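3.2 Drinking vessels in shared kitchens

Households in Troltthorpe were asked which cup they used for the first hot drink of the day. Most named a handled mug, usually plastic or glazed ware. 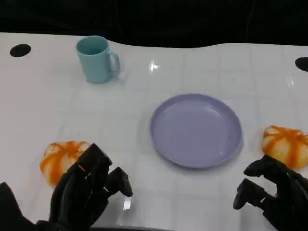
One respondent wrote that she never let tea stand beyond 3 minutes, whatever the cup, and that the survey should have asked about milk. Milk was added to the November form.

Fill volume was taken from the respondents' own measuring jugs. The Piltano scale used in the earlier Rutherford survey was kept, so that the two sets of answers could be compared.
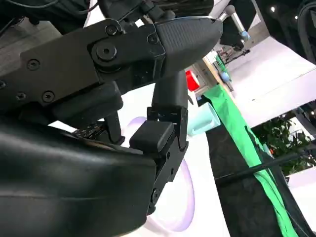 Figure 2. Detail, black parts with hex socket screws.

Plates were recorded on the same form. Where a mug was carried without one, the entry was left blank and treated as missing.

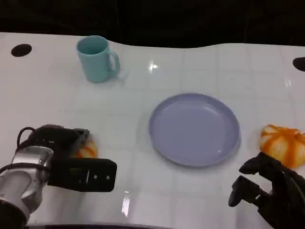 3.3 Non-response

Of 525 forms sent out in Troltthorpe and Lomimier, 6 came back unreadable and were dropped.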